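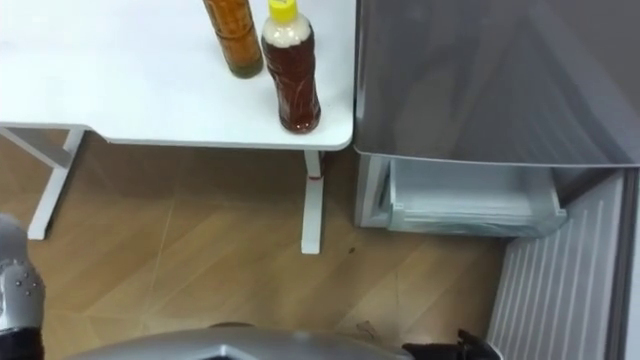 3. Hábitos de armazenamento doméstico de bebidas fermentadas

Quem já passou uma tarde na cozinha de uma família que fermenta as suas próprias bebidas sabe que a conversa raramente começa pela bebida. Começa pelo chá, pela qualidade do açúcar, pela vizinha que ofereceu a primeira cultura, e só bem mais tarde, já com a mesa posta, se chega à pergunta que nos levou até lá: onde se guarda a garrafa, e durante quanto tempo? Foi com esta paciência que conduzimos as entrevistas em Tarar e em Hamow, e devemos às famílias participantes muito mais do que cabe nas tabelas desta secção.

Ao todo, responderam ao inquérito 422 agregados, que mantiveram um diário de fermentação entre janeiro e o fim da primavera. Desses diários resultaram 2.218 registos de engarrafamento, dos quais 785 incluíam uma nota, por vezes deliciosamente minuciosa, sobre o local onde a bebida repousou antes de ser servida. É sobre estes últimos que nos debruçamos agora.

A distinção que os próprios participantes fazem, e que adotámos por nos parecer mais fiel à prática do que a terminologia corrente, é entre a garrafa «de fora» e a garrafa «de dentro». A primeira fica à temperatura da cozinha e continua a ganhar gás; a segunda vai para o frigorífico, onde a fermentação abranda e o sabor se mantém mais estável. Entre uma e outra há uma zona intermédia bastante movimentada, a mesa ou a bancada junto ao frigorífico, onde as garrafas esperam, são provadas, voltam a fechar-se e mudam de destino conforme a opinião de quem passa. A Figura 3 mostra duas garrafas de plástico sobre uma mesa branca, ao lado de um frigorífico, com líquidos de tons diferentes.

Em Hamow, a garrafa de plástico é preferida à de vidro por um motivo que ouvimos repetido com grande convicção: aperta-se com os dedos e percebe-se logo se já tem pressão. O método é menos rudimentar do que parece, embora a espessura do plástico varie de embalagem para embalagem e torne difícil comparar diários de casas diferentes. Em Tarar usa-se mais o vidro, herdado ou reaproveitado, e a prova faz-se abrindo um pouco a tampa e escutando.

Figura 3. Garrafas de plástico sobre uma mesa, junto a um frigorífico.

A escala de doçura de Plollar, que aplicámos na fase seguinte com as adaptações propostas no protocolo Jakenov, é descrita na secção 4.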